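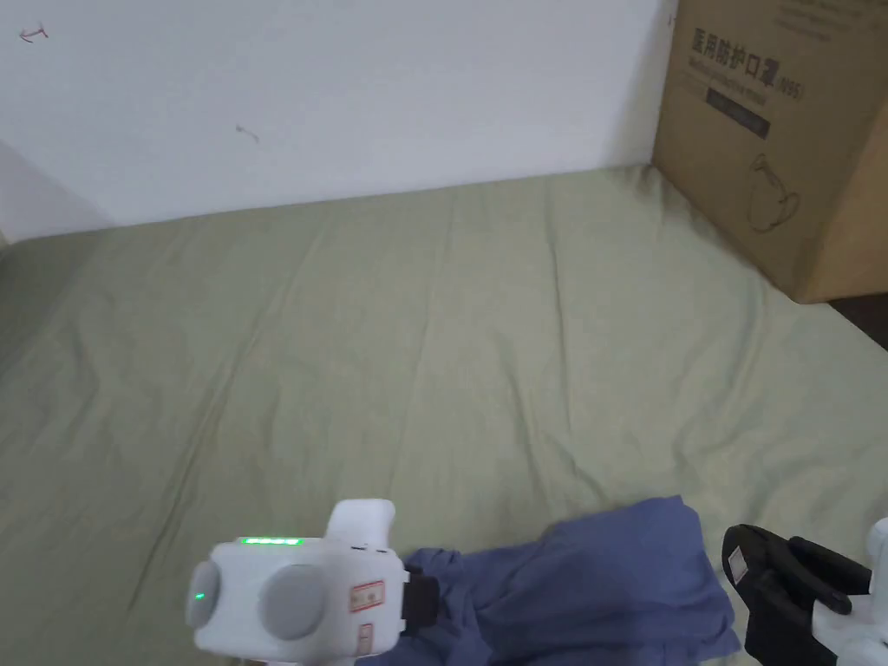

Section 4. Submitting a Nomination

This section applies to local coordinators who enter nominations for the Heleck Community Service Awards through the Kodix nomination portal. Coordinators who only review nominations should go to Section 5.

Before you begin

Have the following at hand:

Your coordinator user name and the branch code issued to you at registration.
The nominee's full name, mailing address and telephone number.
The name of the charity or community group the nominee serves.
A supporting statement of no more than 2,000 characters, including spaces.
Contact details for one referee who is not related to the nominee.

Note: The portal signs you out after 20 minutes without activity. Text that has not been saved is lost. Prepare the supporting statement in a separate file and paste it in.

4.1 Creating the nomination

1. Sign in to the portal and select Nominations from the main menu.

2. Select New Nomination. The Nominee Details page opens.

3. Enter the nominee's name exactly as it should appear on the certificate. Do not add titles or initials after the name unless the nominee uses them in public.

4. Choose the award category. Nominees under 18 may be entered only in the Youth category and require the written consent of a parent or guardian (Form B, Appendix 2).

5. Choose the region. Hedau and Pilkington are listed as separate regions. If the nominee serves in both, select the region in which most of the service takes place.

6. Select Save and Continue. A reference number is shown at the top of the page – write it down before going further.

Caution: The category cannot be changed once the reference number has been issued. If you have chosen the wrong category, withdraw the nomination (see 4.3) and start again.

4.2 Adding the supporting statement and referee

1. Open the Statement tab and paste the prepared text into the box.

2. Check the character counter. Formatting characters are added when the statement is saved, so a text of 1,985 characters or fewer will normally be accepted without trimming. A longer text may be returned with the message "Statement exceeds limit."

3. Read the statement through for personal information. Medical details, family matters and the names of people helped by the nominee may be included only with the written permission of the person concerned.

4. Open the Referee tab and enter the referee's name, telephone number and email address.

5. Select Submit. The status changes from Draft to Received.

Note: The referee is sent a short form by email. A nomination remains at Received until that form is returned, and is not passed to the judges before then.

4.3 Withdrawing a nomination

1. Open the nomination from your list and select Withdraw.

2. Enter a reason and select Confirm.

Withdrawn nominations stay on your list, marked in gray. They cannot be restored.

4.4 Closing date

Nominations for the November award are accepted until the last day of that month. Late nominations are carried forward to the next award – they do not need to be entered a second time.

Questions about this section should be sent to Gemma Parsons, Awards Office, with the reference number in the subject line.

Section last revised: Dec 24, 2018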